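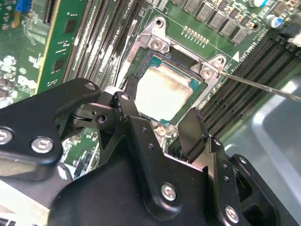 CPU socket in its metal retention frame on a green server board.

Girnach 15 Laptop
Posted in June by the Hurnwood shop desk

I've been using the Girnach 15 as my everyday laptop behind the counter at Hurnwood since the first box of them came in, so this page is going to run a bit longer than our usual ones. I like it a lot! I also have a couple of gripes, and you should hear those before you spend your money with us.

It's a 15 inch laptop with 8 GB of memory, and it's meant for people who write, browse, do their bills, watch shows and sit on video calls. That's pretty much my whole day (minus the shows, mostly). I keep a silly number of browser tabs open along with our stock program, and it keeps up. If I also start a video call and share my screen, I can feel it slow down a little when I switch windows. If you edit video or play big new games, skip this one and look at the Ullura machines on our desktops page. They cost more and they're heavy, but they're built for it.

The screen is matte. I wish more laptops in this price range still did that, because our front window gets the sun all afternoon and I can read the Girnach without hunching over it. Colors look natural to me, maybe slightly on the cool side out of the box. There's a warmer setting in the display menu and I've left mine there. It gets bright enough for a porch in the shade. A patio table at noon, no.

Now the keyboard, which is my favorite part of the whole thing. The keys have a nice soft bump and they're quiet, so I can type up an order while a customer is on the phone and not sound like a hailstorm. The arrow keys are full size (thank you, Girnach). The power button sits right beside Delete, though, and I've put the thing to sleep more times than I'd like to admit. You can change what the button does in settings, and I'd do that the first evening you have it.

Battery life is eight hours the way I use it, with the screen a little past the middle and wifi on the whole time. Video calls eat into that fast. It charges over USB-C, and the charger in the box is small enough to go in a coat pocket. The cord is a bit short for my taste, and if your outlet is behind the couch you'll want a longer one. We keep them on the wall by the register.

For ports you get two USB-C, one on each side, so you can charge from whichever side is closer to the outlet. I didn't think I'd care and now I miss it on every other laptop I pick up. There's a headphone jack and a regular HDMI port too. There's no card slot, so camera people will need a reader or a dock. The Okafor dock works fine with it. I have one under my monitor at home with a mouse, a printer and a very old external drive plugged in, and everything showed up the first time I connected it.

The speakers are okay. Voices are clear, music is thin, and they fire downward, so on a bed they get muffled. The webcam has a little sliding cover and does a decent job in a lit room. The fan is quiet. It comes on during updates and long calls and then it goes away again.

Before you buy, one more thing about memory: it can't be added later on this model. What's in it is what you get. Storage can be swapped, and we do that here at the bench if you bring the laptop in. Call ahead on a Saturday, it gets busy and I'd hate for you to stand around.

What comes in the box: the laptop, the charger and cord, a cleaning cloth, and a quick start sheet that doesn't tell you much. If you buy it in the store, I'm happy to go through the first setup with you, move your files over from the old machine and take off the trial programs you don't want. No charge for any of that as long as the old computer still turns on. If it doesn't, bring it along anyway and we'll take a look.

It comes in dark gray and a sort of pale sand color. The sand one hides fingerprints a lot better! The gray is what I have, and I wipe it down constantly.

Returns are the same as for everything else we sell. Keep the box, keep the receipt, and bring back all the bits. Warranty repairs go through us, so you don't have to mail anything yourself. Call or stop in if you want to try one first, there's a gray one out on the front table next to the printers and it's usually charged.

Contact Hurnwood | Store hours | Returns | Copyright Hurnwood, all rights reserved | Back to top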